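Galeria: as tarefas pequenas

Reunimos nesta página material da nossa secção "Máquinas em casa", que começou em outubro com uma pergunta simples: um robô já consegue arrumar uma sala ou servir ao balcão de uma loja? A resposta muda conforme a tarefa. Levar uma caixa de um lado para o outro, sim, já se faz há muito tempo. Pegar numa flor sem a estragar é outro assunto.

Escrevo em português, que não é a minha língua de nascimento, e peço desculpa por alguma frase menos elegante. Os comentários técnicos são de Ragnvald Halvorsen e de Maj-Britt Lie, com quem trabalhei no projeto Skorurow. A lista de tarefas foi feita por Alvar Solheim depois de visitar floristas, uma lavandaria e duas mercearias. Tem 74 linhas. A maior parte são coisas que uma pessoa faz sem pensar: virar uma camisola do avesso, separar duas folhas de papel, mudar a água de uma jarra.

Escolhemos as flores para começar porque Alvar insistiu muito. Na florista onde ele passou uma manhã, mais de metade do trabalho era de mãos: tirar folhas, cortar pés, juntar ramos, pôr de lado o que já não se vende. Uma rosa aberta é difícil de segurar. O pé é fino, as pétalas de fora dobram com pouca força e a flor pesa mais em cima do que parece.
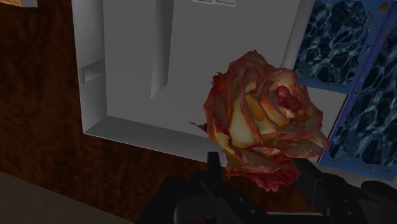
Rosa em tons de creme, laranja e vermelho, junto à garra preta. Cena simulada em computador.

Para Ragnvald, a dificuldade principal está na força dos dedos. Se apertam pouco, a flor roda e cai; se apertam muito, o pé fica marcado e a florista já não a quer. Na simulação pode-se repetir a mesma tentativa muitas vezes sem gastar flores, e no Skorurow fizemos 3.263 tentativas com objetos de vários tipos antes de experimentar uma só vez na loja. Mas uma pétala simulada não se rasga como uma pétala verdadeira, e este é um limite que ainda não sabemos resolver bem.

Maj-Britt Lie é mais otimista do que eu. Ela acha que dentro de 10 anos haverá uma máquina capaz de preparar os ramos mais simples, aqueles que são sempre iguais, e que a florista ficará com os outros. Eu penso que a limpeza chegará primeiro: varrer folhas do chão, lavar baldes, levar o lixo. É um trabalho menos bonito, mas os erros custam pouco.

Sobre o preço ainda não escrevemos nada. Das pessoas que responderam ao nosso questionário, umas 178, muitas perguntaram quanto custa e quase todas perguntaram quanto barulho faz. Não tínhamos pensado no barulho, e vamos medi-lo na próxima visita.

A galeria continua com a roupa: dobrar toalhas, emparelhar meias, pendurar camisas. Quem quiser propor uma tarefa pode escrever a Brynhildur Toft, que recebe as mensagens desta secção. Pedimos só que descreva a tarefa passo a passo, também os passos que parecem evidentes.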